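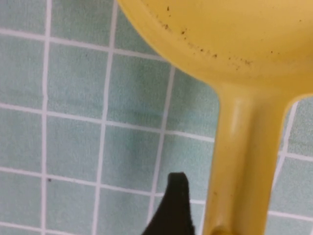
The arm has been bolted to the end of the counter since February, and I finally have enough to say about the wrist camera to give it a post of its own.

For anyone new, I'm trying to get a small home-built arm to take kitchen tools by the handle and hand them over. Callum Lockwood cut the base plate for me at Haworth, the shared workshop I use when a job needs more than a drill. Everything else gets done in my kitchen after dinner.

Where the camera sits

My first camera mount was too far forward. It gave a nice view of whatever I was reaching for and no view of the fingers, so I was closing blind. I moved the mount back 11 mm and tipped it down a little. Now a fingertip shows at the bottom of the picture during the approach, and I can judge the gap to a handle from the screen.

The cost is that anything large fills the view at close range. A ladle bowl takes up most of the top corner before the fingers get to the handle. I can live with that. The handle is the part I need.

The tile was a bigger nuisance. My tracking code is a small program I call Varia, and it looks for long straight edges. Grout is nothing but long straight edges. With the arm square to the wall it kept picking a grout line and calling it a handle. Javiera Riquelme suggested I filter on color before looking for edges at all, and since the tools I'm practicing with are yellow and the tile is a pale blue-green, that took one evening. It won't help with a steel whisk. I'll deal with the whisk later.

Focus is fixed on this camera. Far tile comes out fine and near handles go soft. I tried turning the lens by hand and went past the end of the thread, so I'm on my second lens.

Moving with something in the grip

Holding a tool is a different job from reaching for it. The shutter is slow in my kitchen light, and when the wrist swings, the far side of the room turns into streaks. The handle in the fingers smears a bit too. The brush head stays readable enough that Varia keeps hold of it, mostly on color again.
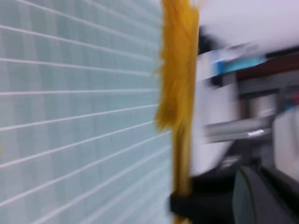 Still to do

Put a brighter lamp over the counter so I can shorten the exposure.

Reprint the cable clip at the wrist. The current one has let go 3 times.

Slow the wrist joint down when the grip is closed. Liam Dawber has the same motor on his arm and sent me his settings, which I haven't tried yet.

Find the 23-tooth pulley I bought for the elbow. It's in one of the drawers.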